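Notebook, Justhorpe cell, May

Left arm stall, continued

Picking this up from the last entry because I don't believe the last entry. What we wrote was "left arm stalled near the tray, grippers touched, planner at fault, margin increased." The margin has been increased. The left arm stalled again at 10:40 with the new margin in place, so either the planner is wrong in a second way or we blamed it because it was the nearest thing to blame.

What happened, from the log and not from memory: table-setting run, both arms coming in to the tray together. Left arm slowed, elbow current went up, then the Illey controller threw its joint error and held. Right arm carried on for a moment before the pair stop caught it. That delay is the part I don't like. The stop is supposed to take both arms at once. The log has the right arm 42 ms behind, and the setting says it should be well under that.

No damage. No hands were over the table. I'm writing it up as a safety matter anyway, whatever the form says about thresholds.

Things people have suggested

Grippers colliding. Maybe. They do come very close in that pose. But if they had hit, I'd expect current on the wrists first, and the wrists were flat. It was the elbow both times.

Bad motor. The Štěpánek test routine passed it, 19 cycles, no errors. I don't give that much weight. The routine moves one arm alone, slowly, with no load, and we have never had a stall with one arm alone. It tells us the motor works when we don't ask it to do the thing that fails.

Firmware. Somebody always says firmware. Same version ran through all of the Firnodholm batch without this. Not ruled out, but I want a reason before we flash anything and lose the state we have.

Cable. My money is here, a small amount of it. The left arm's cable was rerouted when we changed the gripper, and the slack now sits lower than it did. If it pulls tight at full reach, the elbow would be working against it, and the current would climb slowly the way it did. Against this: I moved the arm by hand through the pose with power off and felt nothing. By hand I may not be going through the same path.

What I did today

Put the speed down and drove both arms in to the tray pose with the usual layout: green plate on the blue tray, cup at the corner, light blue utensil on the wood under the left arm. Held there to look at the clearance and the cable. There is a loop hanging under the left arm, over the table. Loose in this pose, so the theory isn't proved by it. It may be a different story further out.

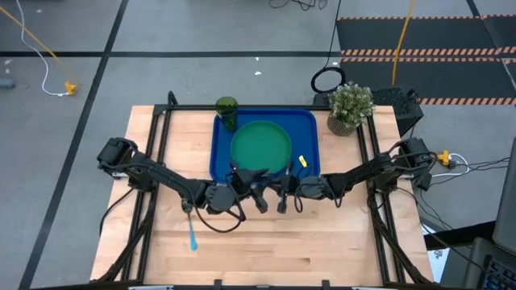 To do before anyone runs it at speed

Tie the left cable up the old way and repeat the same run, changing nothing else. If we also touch the margin we will learn nothing, which is how we got here.

Get elbow current for both arms on one plot. The right arm is our only decent comparison and we haven't been logging it.

Test the pair stop by itself, 2 sets, one triggered from each side. The delay needs its own page. It won't be fixed by fixing the cable and I don't want it closed along with it.

Put the margin back to the old value once the cable test is done. It costs us reach and I see no evidence it ever helped.

Speed limit stays on until then. Please don't clear the fault and carry on if it trips - save the log first, the last one was overwritten.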